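Tips for living with a two-arm tidying kit on your workshop table

Our family workshop has used the Vakunari table kit since March. It is a set of two robot arms with a frame for clamping on the table, sold for small workshops and for people who repair things at home. I was asked by several readers if it is worth the money and how to keep it in good order, so I put my tips and my opinion together on one page. I paid for the kit myself, and the firm has not seen this text before you.

What comes with it

In the delivery there are two arms, base plates, rails, clamps, the control box and the cables. You must have your own table. There is a paper manual and also a bigger one on their site. The paper one is enough for the first day, but the chapter on cables is very short and I will say more on this below.

The service plan is a separate thing. It is done by Grarero, and you pay for it by month or by year. With the plan you get two visits in a year and a technician on the telephone. I took the year.

Before you buy, measure the table

The arms need more space than the table itself. When an arm folds back, its elbow goes out over the floor, and if there is a wall or a shelf it will knock on it. I moved my shelf nine centimetres the first evening and then moved it again the next day, much further. Measure with a long stick held level at the height of your chest, and go round all sides.

A solid wooden top is better than a thin board. The clamps hold well in wood and do not slip after a week of work. If your top is lacquered, put a piece of old leather or thick felt under each clamp, otherwise it leaves a round mark. Vinegar does not remove it, I tried.

Tightening the clamps

Go round the clamps in the same order every time and turn each a little, then go round again. If you close one completely and then go to the next, the frame pulls to one side. I check them on the first day of the month, when I also empty the vacuum cleaner and oil the vice.

Teaching it where things live

This is the part which takes patience. The kit learns by being shown: you lead the arms through the movement, you save it, and you repeat it from slightly different places. For one kind of object I needed 21 repeats until it was reliable. Small soft packages were the hardest for me, tools with thick handles were the easiest.

My advice is to start with one container and one kind of thing. Lena Domański, who teaches a repair evening in our town and has the same kit, began with the whole drawer at once and had to delete everything and begin again. Now she does one thing per evening and is content.

Tips for the containers

1. Use baskets with holes for tools. Dust falls through and you can shake them out over the bin. Wash them in warm water with a spoon of washing-up liquid and dry them upside down.

2. Put the tools with all handles to the same side. The arm does not care so much, but your own hand will be thankful when you need the pliers in a hurry.

3. Take a bright bin for packages. In a black one I cannot see what is left on the bottom, and I buy the same thing twice.

4. Do not fill a bin to the top. Half full is good. If packages lie over the edge, the gripper pushes them out to the table.

5. If cups stay on the table, teach them as separate objects and only when they are empty. I keep drinks away from the arms completely while they are switched on.

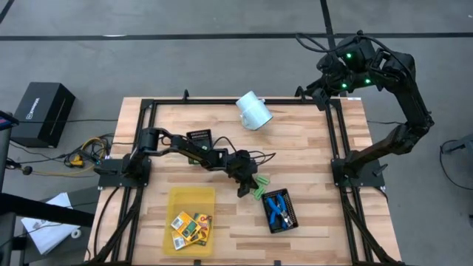 Keeping cables in order

The cables are the weak side of this product. They are long, which is good, but there is no holder for them in the box. For my first two months they lay on the floor in one big knot. Buy a roll of hook-and-loop tape and make a tie every hand's width. Where a cable goes near a moving joint, leave a loop which is big enough that it is never stretched, and look at it with the arm in its furthest position.

Never clean behind the table with the power on. Switch off at the box and wait until the lights on the arms are dark.

Cleaning the arms

A dry cloth is enough most days. For greasy fingers I use a cloth with a little rubbing alcohol, only on the gripper and never on the joints. A soft paintbrush, the cheap sort for children, takes the dust from the corners very well. Do not use spray polish on the table – the baskets then slide when the gripper touches them, and all your taught places are wrong.

Is it worth it?

For a person who sorts the same small things every day, I think yes. For a kitchen, no. It is too slow and it takes the whole table. The telephone help from Grarero was polite, and the second technician knew the answer at once. I compared it also with the Mallus kit, which is lighter and has a better manual, but has only one arm, and for me this was the reason against it.

I would take away one star for the cables and keep the rest.

Last changed: October 23, 2025

More tips from the workshop
Getting old glue off a wooden table
Cieślak screwdriver set after one winter
How to sharpen side cutters at home
Which felt for which chair leg
Labels that stay on plastic boxes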